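Workshop tips from a test of robot hands

Posted by Maysoun Daher, Nekina workshop pages, 18 June 2023

I help in a small group at Rurstead which studies how a robot hand takes hold of household things. Our question was simple: does the hand hold better when the place is tidy, or when the object is presented well? We made 200 grasps in each of two arrangements. From this work I collected some tips which are also useful for people who only have a garage and two ordinary hands.

Boxes and bins first. Leave a space as wide as your hand between one container and the next. In our trials this single change helped more than any change in the software. If a bin has slippery sides, lift it from under the rim and do not squeeze it.
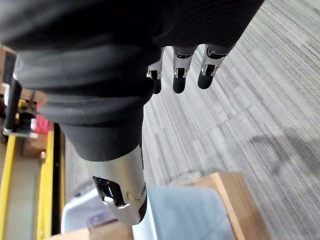 Cover what rubs. A sleeve of ribbed fabric protects cables and joints from dust, but it must have enough length to fold when the arm bends. Pei-shan Fung cut our first one too short and it pulled at the elbow all morning. Measure with the arm bent, then add 6 cm. Wash it by hand and dry it flat.

Round things are more difficult than square ones. A wheel wants to turn away as soon as one finger touches it, so bring the thumb to the other side before you close the hand. Of the failed grasps in the second arrangement, 15 were wheels, and in almost all of them the thumb came late.

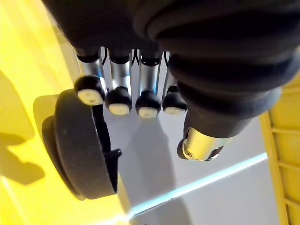

Clean the fingertips often. Soft pads collect fine dust and then they slide — we saw the number of drops go up during the afternoon and go down again after wiping. A cloth with a little warm water is enough. Cheng-en Hsueh tried spirit in February and the pads became hard, so I do not advise it. The same is true for the rubber grips on pliers and clamps.

Write down the failures also. We keep a notebook with one line for each dropped object: what it was, which side was touched first, when the pads were last wiped. For your own workshop a sheet of paper on the door will do. Kumiko Oda is now preparing the full table of results, and I will add it to this page when she has checked the wheels again.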